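Fluletti Backdrop Kit, Black, Wide Version
Reviewed 28 Aug 2023

The Fluletti kit is a black fabric backdrop with a crossbar, two uprights and a bag of spring clamps. I bought it in May to cover one end of a spare room used for product shots and video calls. It replaced a Hiltovine paper roll that tore at the core.

Assembly. The uprights have twist collars. They hold well if tightened dry and slip slightly if there is any oil on the tube, so wipe them first. The crossbar comes in four sections with push pins. One pin on mine was stiff and needed a file. The printed instructions show the sections in the wrong order; the wide ones go in the center.

Fabric. Matte on the face, faintly shiny on the reverse. The two sides are easy to confuse in poor light, and the hem is the only reliable guide. Light absorption is good head-on. At a low angle the folds pick up highlights, and a lamp placed near the side wall will show every crease. Steaming removed most of the packing lines. Two stayed until the cloth had hung for a week. Lint is a constant problem, and a roller should live in the same box as the clamps.

Fit. The cloth is long enough to turn both corners of a small room, which cuts stray reflections from white walls. Turning the corners needs extra hooks, not supplied. I used Flastutico rail hooks, rated for 900 grams each, and had no failures.

Load. Light foam pieces can go straight on the cloth with pins or fabric tape. Anything heavier pulls the top edge into a curve. Run a cord from the crossbar for those.

Noise. The cloth dulls the echo in a bare room a little. Do not buy it as acoustic treatment.

Compared with the Jin kit, which I used for 30 days on loan, the Fluletti has better collars and worse clamps. The Jin clamps have rubber pads that stay on. Two Fluletti pads came off in the first month.

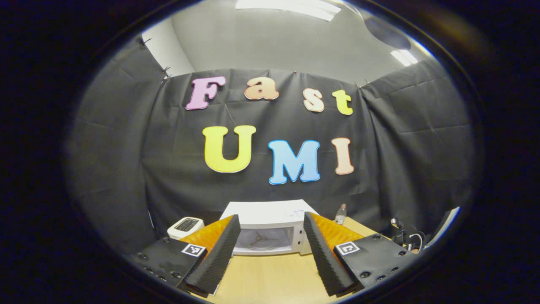 Replacement pads are sold separately and fit without glue. The carry bag is too short for the uprights unless they are fully collapsed, and its zipper catches on the lining at the same spot each time. Rating: four out of five, with the point lost on the clamps.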